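4. What people wrote down about their lunch breaks

I should say first that the diaries were a lot messier than I'd planned for. We handed out 12 notebooks at the Wakden office and 11 at Wolville, with one page to fill in per working day, and the page had a box for when you stopped, a box for when you started again and a big empty space for anything else. The big empty space is where nearly everything good ended up. People told me about soup, about their mothers' knees, about a bench that gets the sun until the bank opens its awning. I read all of it twice (the Wolville handwriting three times).

The boxes at the top were filled in less faithfully. Some people put "12ish" every day for a fortnight, and one notebook gives a start time and never once an end. I've left those entries in for the sections on company and place and taken them out of anything to do with length.
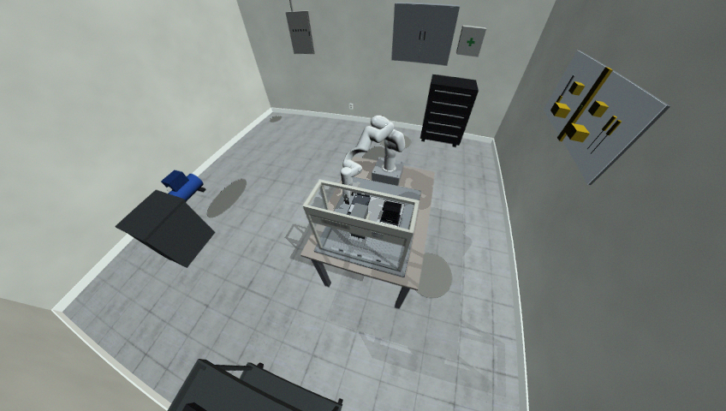
Does keeping a diary of your lunch change your lunch? For some people it plainly did, and two of the Wakden diarists wrote that they'd begun leaving their desks mainly so they'd have something to put on the page.

I don't think that ruins things, but it does mean the first few days should be read with care. The early pages have a sort of best-behaviour feel to them — more walks, more salad, whole sentences. By the second week most people had settled into fragments. "Desk. Cheese." is a complete entry from Wolville and I'm very fond of it.

4.1 Eating at the desk

Desk lunches were the commonest kind at both offices, which won't surprise anyone who has worked in one. What did surprise me was how often a desk lunch was written up as a proper break. I'd gone in assuming that if you stayed in your chair you hadn't really stopped. The diarists saw it differently. Turning the chair to face the window counted. Closing the email counted, even with a spreadsheet still open. One person at Wakden put on a cardigan kept for the purpose and said that was lunch, and taking it off was the afternoon.

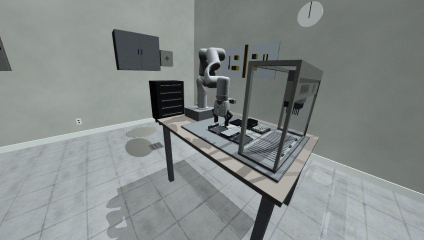

So I went back and sorted the desk entries again, this time by what the writer had changed in order to make it a break: the chair, the screen, the clothes, the noise. Noise turned out to be the one I'd missed. Headphones went on for some people and came off for others, and both groups described it as getting a bit of peace. I had been coding "headphones on" as working and had to redo 91 entries, grumbling all the way.

Earlier studies of breaks tend to ask where and how long, and I can see why, as those are easy things to ask. If I were starting again I'd add a question on what you did first. It was the first small act, more than the place, that people kept coming back to in the empty space on the page.

4.2 Eating with other people

Wolville has a shared kitchen with one long table, and the diaries from there are full of who was already sitting down. Several people described looking in through the door and deciding. A full table put them off, and so did a table with only a manager at it. My first reading was that they were avoiding company, and I wrote it up that way in the draft I sent round on 28/02/2024.

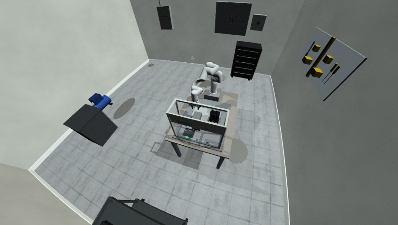
Chie Sakamoto wrote back that I'd got the door business the wrong way round: people who wanted to be left alone wouldn't look in at all, so anyone looking was hoping to find a particular face, and I ought to check whether the same people stayed on the days they found it.

I checked, and for most of the door-lookers they did. On those days the entries are longer too, and much gossipier. I've changed the wording of this section to suit, and the code is now called "looking for someone", with "avoiding" kept for the few diarists who used that word themselves. Wakden has no kitchen table to compare with, only a counter and a kettle, so I can't say whether the habit travels.

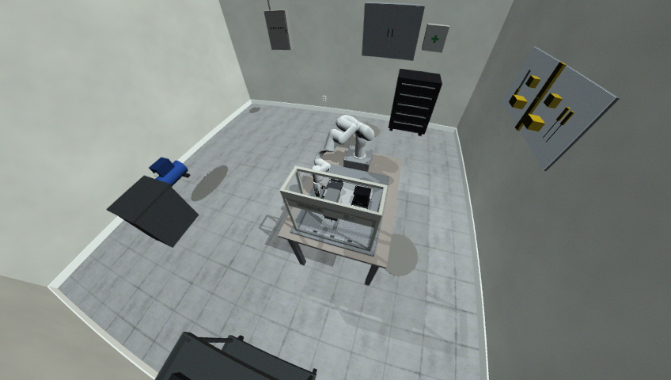
Figure 1. Tiled room with table, glass enclosure and robot arm, seen from above (computer rendering).

4.3 Going out

Going out was rarer than either office told me it would be. When people did go, they went to the same place over and over, and they wrote about the walk far more than the food. At Wakden the favourite was a loop of 700 metres past the post office, and I've done it myself now — it's pleasant enough, though there's a nasty crossing at the far end. Rain made less difference than I expected. A meeting at one o'clock made a great deal, and in February the Wakden calendars were full of them. The diarists who had such a meeting nearly always ate before it, quickly, and left the end-time box blank.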